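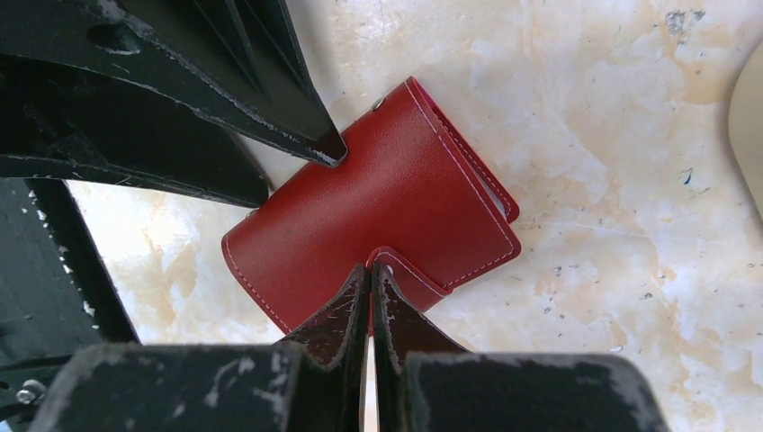 Red leather card holder with white stitching and a closure tab.

Dromau (building system)

Filed under: Hobbies › Construction toys › Mechanical systems
5 min read

Dromau is a construction system for working mechanical models, made up of perforated plastic beams, steel axles and a large family of gears. It was designed by Peiyu Han and is produced in Villey, where the first sets were sold from a counter at the front of the workshop. The system is best known among hobbyists for its gearboxes, which can be built smaller and run more quietly than many newcomers expect from a toy, and for the lively custom scene that has grown up around it.

Parts

The basic structural part is the open beam, a straight bar with holes along two faces. Because the holes on one face sit half a step off from the holes on the other, an axle can be placed between the usual grid positions without any special connector. This half-step layout is the cleverest thing about Dromau, and it opens up gear pairings that would otherwise bind or slip.

Axles are three-sided steel rods with slightly rounded corners. They flex very little under load, so long drive shafts stay true even in heavy vehicles. The trade-off is weight, and builders of cranes and walking machines often swap in the hollow plastic axles from the Tamayo series for any shaft that only carries a pointer or a light arm.

The current catalog lists 62 gears. They include spur gears, bevels, a worm, several internal rings and a delightful pair of oval gears that make a smooth input speed up and slow down with every turn. The ovals have very few practical uses in vehicles, but they turn up all the time in automata, where they give a bird's wing or a rower's arms a wonderfully natural beat.

Motors and control

Early Dromau sets were hand-cranked. A clip-on motor arrived with the second series and was followed by a geared version with more torque and a lower top speed. Both use the same mounting plate, which slides into the end of an open beam and locks with a quarter turn.

There is no official remote control. Builders who want to drive their models usually fit a small hobby receiver and speed controller, and the factory has been very relaxed about this, even printing the motor's wiring layout in the parts guide. Steering is normally handled by a standard micro servo held in a Tamayo cradle. The cradle was first drawn up by fans and was later taken into the catalog with hardly a change.

Gearbox building

A typical first project is the 3-speed sliding gearbox, in which a cluster of gears moves along a shaft and meshes with one of its partners at a time. The rounded axle corners help here, as the cluster glides easily even when the shaft is turning. Builders are advised to check that each gear has come fully clear of its partner before the next one engages. If two ratios mesh together, the whole box locks solid, and something usually pops loose with a loud crack.

More advanced designs use dog clutches, so that all the gears stay in mesh and only a small ring moves. The most widely copied of these is the Drendine box, named after the club where it was worked out. It fits 17 gears into a block that can be held in a closed hand - a terrific piece of packing, and great fun to build. Its weak point is the selector fork, which can lean over time and leave the box hunting between ratios. A second fork mounted on the opposite side cures the problem but makes the unit wider.

Modified parts

Custom work is common. Beams are cut down, gears are drilled to accept ball bearings, and printed wheel hubs let models wear tires from radio-controlled cars. Opinion is divided on whether altered parts belong in club contests. The Drendine club runs an open class for them alongside its stock class, and the open class now draws some of the most inventive machines in the hobby, from tracked snow vehicles to a loom that weaves a narrow ribbon.

Lubrication is another favorite topic. Dry graphite is generally preferred on the steel axles, while petroleum-based oils are avoided because they can cloud and soften the plastic.

Collecting

Hand-cranked sets with their original trays are the most sought after. The easiest way to identify one is by the crank, which has a plain round knob in the first series and a tapered one afterward. Drendine holds a swap meet each May, where loose gears are sold by the scoop and incomplete sets often find their missing pieces.

See also: Sliding-mesh gearbox, Automaton, Model truck trial, Tamayo series

14 comments · 38 shares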